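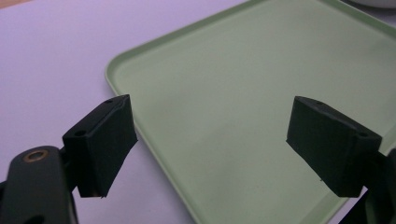 How does a small company report emissions from parcels that a third-party carrier delivers on its behalf?

Deliveries made in vehicles the company does not own or control are reported as indirect emissions, under the heading for transportation and distribution. Fuel burned in the company's own vans is reported separately as direct emissions. The two figures should appear on different lines of the statement, even where the same customer orders are involved.

The matter arises from our first annual statement at Cirwood, which ships household goods from a single warehouse. We use Lerkau for most orders and keep 2 vans for local ones. Lerkau supplies a yearly total for our account, but the total does not say whether returned parcels are included. Guidance on the treatment of returns would be appreciated.

Posted by Sizwe Sibiya
Tuesday, February 27, 2024

Nobuhle Magagula

Returned parcels should be included if your company pays for the return trip. The first step is to write to the carrier and request the method behind the yearly total, including whether it is based on distance and weight or on spending. Please keep the reply with your records. A reviewer will ordinarily ask for it.

If the carrier cannot separate returns, an estimate is acceptable provided that it is labeled as such. In our last statement, we had 387 returns without distance data. We applied the average distance of our outgoing parcels and stated this in a note. The reviewer accepted the note but asked for measured data by the following September.
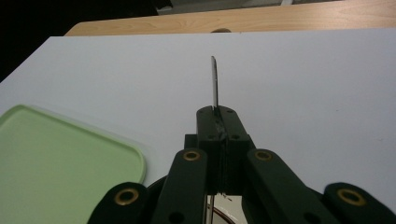
Packaging should be handled apart from delivery. Cartons, filler and tape that you purchase belong under purchased goods, and the supplier may be able to provide a figure by weight. Small supplies are easily overlooked in this exercise. A strip of black tape wrapped around a gripping surface, such as the one shown here, is also a purchased material, although an amount of that size will rarely change a total. You may set a cutoff for minor items, but the cutoff must be stated and applied in the same manner each year.

Wian Mkhize

We just used the carrier's number as given and did not hear anything further. Visser has a spreadsheet for this, but I have not tried the current version. Our total increased 20 percent when we changed carriers, so be prepared to explain any difference.

Reading time: 2 minutes

Contact the help desk | Copyright Rander Community Help | Back to top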